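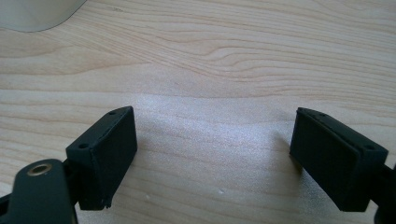

On the question of whether the Wustex hand-held gripper is fit to buy for the shared loan pool, the evaluation group has now finished its first review and I have been asked to report to the list. The unit on loan to us is the standard hand tool with the wide jaw set. Members who have only seen the sales sheet may find the jaws plainer than they expected. Each finger is a dark rectangular block with a broad flat pad and two small round holes along its top, and the pads open wide enough to leave a good stretch of bare tabletop between them. The flat pads suit boxed goods and anything with straight sides. We have more doubts about small round items, and these are set out below.

Bent Ravn wrote on Saturday:

> Dear all,
> Before the group makes its recommendation I should be grateful for
> answers on three points.
> 1. Are the finger blocks robust enough for a loan pool, where the tool
> will pass through many hands?
> 2. Does the quoted price include the recording software, or is that
> still charged by the seat?
> 3. Ernora offered us a similar tool last year. Has it been compared
> on the same tasks?
> I should declare that my own firm, Ravn, has sold fixtures to Ernora
> in the past. I have no present interest in either product.
> Bent Ravn

I shall take these in turn.

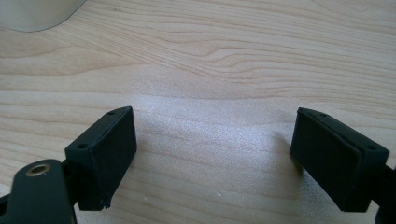 Point 1, robustness. Our view is favourable on the linkage and reserved on the finger blocks. The arms moved smoothly throughout the trial and we found no play at the joints. The blocks are another matter. The left one has a small chipped or frayed spot near the bottom right corner of its inner face, and we cannot say whether it arrived in that state or was marked in use. It had no effect on grip that we could measure. We have nevertheless asked Wustex for the price of replacement blocks and for written confirmation that they can be fitted by the borrower with ordinary tools. The reply gave a price for the pair but was silent on fitting. Krum Stojanovska is following this up.

Point 2, software. The kit price covers the tool, the carrying case, the camera mount and 4 software seats for the first year. Further seats are charged separately. The terms after the first year are not stated in the quotation, and the group does not think the order should be placed until they are.

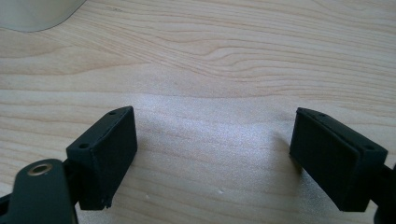
The quotation is also unclear about updates. The covering letter says that they are included; the schedule attached to it lists them as an option. Wustex has acknowledged the difference and promised a corrected schedule.

Point 3, comparison. The Ernora tool was tried on the same list of 29 tasks, by the same people, at the Stindthorpe workshop. On boxes, cartons and books there was little to choose between the two. On pens, coins and bottle caps the Ernora tool did better – its narrower tips are easier to place – and 9 of the tasks were of this kind. Against that, testers found the Wustex handle less tiring over a long session, and several asked to go back to it after lunch.
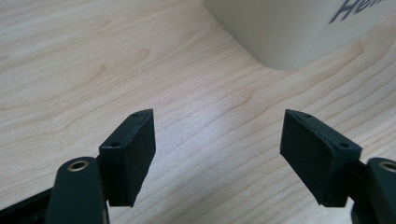

A narrow finger set for the Wustex tool is listed as an accessory. We have not tried it, and I would ask members not to rely on the supplier's account of it until we have. A loan set has been requested for December.

The group's provisional recommendation is therefore to buy one Wustex kit for the pool, subject to the corrected schedule and to a satisfactory answer on replacement blocks. The group does not support a larger order at this stage. Borrowers would be limited to 25 days at a time, as with the other equipment in the pool.

Comments should be sent to the list and not to individual members of the group. The full task sheet, with timings for both tools, can be had from Krum Stojanovska on request. I thank Mr Ravn for his questions and for his declaration, which has been noted.

For the evaluation group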